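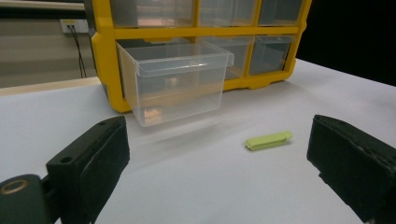

Plunanau, 2026-03-02

Herketti wreck: does anyone buy the new date?

saltmarsh_jo
I went to Adelino Falcão's talk at the museum last week and I've been chewing on it ever since, so I'm bringing it here. For anyone who missed it, he now puts the loss of the Herketti a whole season later than the books do. His case rests on tree rings from two of the hull timbers and on a harbour ledger from Tristiditz that has her paying dues in June, when she's meant to have been on the bottom since the winter before. I came out convinced. My brother came out saying it was a lot of fuss over one line in a ledger. Thoughts?

oldpilot
Your brother has a point. I've read that ledger, or the copy of it anyway, and the clerk spelt every foreign ship however he fancied that morning. "Herkety" could be her or it could be one of two others on the same run. The rings only tell you when the tree was felled. They don't tell you when she sank.

saltmarsh_jo
But they do give you an earliest date! If the tree was still standing that winter then she can't have been wrecked in it, surely?

oldpilot
If the timber is original, yes. One of those two samples came off a repair, and Falcão says so himself in the printed version (footnote on the third page, easy to miss).

brackenfell
Which is fine, a repair makes it better for him. She had to be afloat to be repaired.

oldpilot
Or hauled up on a beach after the stranding while they tried to save her. They did have a go at that. The pilot's letter says 103 men were on the ropes.

brackenfell
The letter was written by a man who wanted paying for 103 men, mind.

Türkmen_fan
Hello all, long-time reader. My username is from the Türkmen papers, which I spent most of last year copying out, and there's something in there that might help. The family insured part of the cargo and the claim was for 1,685 barrels. The older accounts of the Herketti all say 700. I always took it that somebody had padded the claim, but if she made another voyage after the one everybody writes about, the two figures could be for two different cargoes. I haven't got a date on the claim, sadly — the top of the sheet is gone.

saltmarsh_jo
Oh that's lovely. Did you tell Falcão?

Türkmen_fan
I wrote to him and he was very nice about it, but he wants to see the sheet before he says anything.

oldpilot
1,685 barrels wouldn't fit in her. Chisholm worked out the hold years ago and you'd struggle to get half that in.

brackenfell
Alistair Chisholm worked out the hold from a model, oldpilot. A nice model, but still.

oldpilot
From a model and the keel length, which the divers have since measured and he was very close. I'm not saying the man was right about everything. His stuff on the crew is mostly guesswork.

mudlark_pete
Bit of a side question. Are the small finds from the first dive on show anywhere? I remember there being some 400 pieces, buttons and pipe stems and so on, and I only ever see the same bell.

saltmarsh_jo
Bell and two plates when I was there. I asked at the desk and the rest is in store, you have to write ahead. Worth doing, they were friendly about it.

mudlark_pete
Ta, will do. If any of the pipes have a maker's mark that would settle this quicker than the ledger.

oldpilot
Now that I'd accept. Find me a stamped pipe and I'll eat my words.

brackenfell
Saving this page.

Türkmen_fan
I'm back at the archive next month and will ask for a proper scan of the claim, both sides. There's some faint writing on the back that I never managed to read.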